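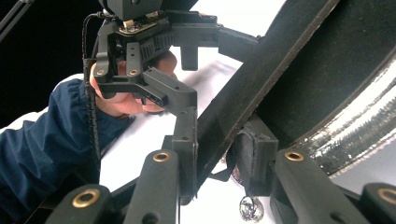

Warum zeigt mein Paarprofil bei Celita nur gemeinsame Interessen an, obwohl wir beide den Werteteil ausgefüllt haben?
Der Werteteil wird erst ausgewertet, wenn beide Partner ihn einzeln freigegeben haben. Ausfüllen und Speichern reicht dafür nicht aus.

Ticketverlauf
Status: gelöst
Kategorie: Paarprofil / Auswertung
Gemeldet von: Séverine Caron
Bearbeitung: Gleice Damasceno

Séverine Caron, 9:04 Uhr
Mein Partner und ich machen den Fragebogen vor dem Zusammenziehen. Interessen, Alltag und Werte sind bei uns beiden auf 90 Prozent oder höher. In der Auswertung steht trotzdem nur der Abschnitt Interessen (Wandern, Kochen, Serien). Bei Werte steht "Noch keine gemeinsame Grundlage". Das liest sich, als würden wir nicht zusammenpassen. Ist das ein Ergebnis oder ein Fehler?

Gleice Damasceno, 9:40 Uhr
Guten Morgen Frau Caron, der Satz ist kein Ergebnis. Er erscheint, solange eine der beiden Freigaben fehlt. Bitte öffnen Sie Profil - Meine Antworten - Werte und prüfen Sie, ob unten "Für Partner sichtbar" eingeschaltet ist. Ihr Partner macht dasselbe in seinem eigenen Konto. Danach beide einmal ab- und wieder anmelden.

Séverine Caron, 10:15 Uhr
Bei mir war es an, bei ihm aus. Er hat es eingeschaltet. Jetzt kommen vier von neun Wertefragen, der Rest ist grau. Bei Treue, Geld, Familie und Umgang mit Streit sehen wir beide Antworten nebeneinander. Bei Glauben, Kinderwunsch und den anderen nichts.

Gleice Damasceno, 10:32 Uhr
Danke. Haben Sie oder Ihr Partner den Fragebogen vor der Umstellung im Februar begonnen? Ältere Antworten wurden als Freitext übernommen und müssen einmal neu bestätigt werden.

Séverine Caron, 10:50 Uhr
Er hat im Januar angefangen, ich erst im März.

Gleice Damasceno, 11:05 Uhr
Dann liegt es daran. Ich gebe den Fall zur Kontrolle an die Technik weiter, damit beim Bestätigen nichts überschrieben wird. Bitte bis dahin nichts ändern.

Interne Notiz, Seon-mi Bae
Konto des Partners geprüft. Fünf Antworten haben noch das alte Format. Die Texte sind vollständig vorhanden. Bestätigen ist unbedenklich. Der Hinweistext "Noch keine gemeinsame Grundlage" ist missverständlich, Änderung in "Freigabe fehlt" vorgeschlagen - liegt bei Carol Haslam.

Gleice Damasceno, 13:20 Uhr
Die Antworten Ihres Partners sind alle noch da. Er öffnet bitte jede graue Frage, liest seinen Text durch und tippt auf "Gilt weiterhin". Wenn er inzwischen anders denkt, kann er den Text vorher ändern. Die Auswertung wird danach neu berechnet, das dauert ein paar Minuten.

Séverine Caron, 18:45 Uhr
Hat geklappt, alle Fragen sind offen. Beim Kinderwunsch hat er seine Antwort geändert, darüber haben wir dann erst einmal geredet. Eine Frage noch: Sieht er auch meine alten Entwürfe?

Gleice Damasceno, 18:58 Uhr
Entwürfe bleiben in Ihrem Konto. Sichtbar ist immer nur die zuletzt freigegebene Fassung. Ich schließe das Ticket, eine Antwort auf diese Nachricht öffnet es wieder.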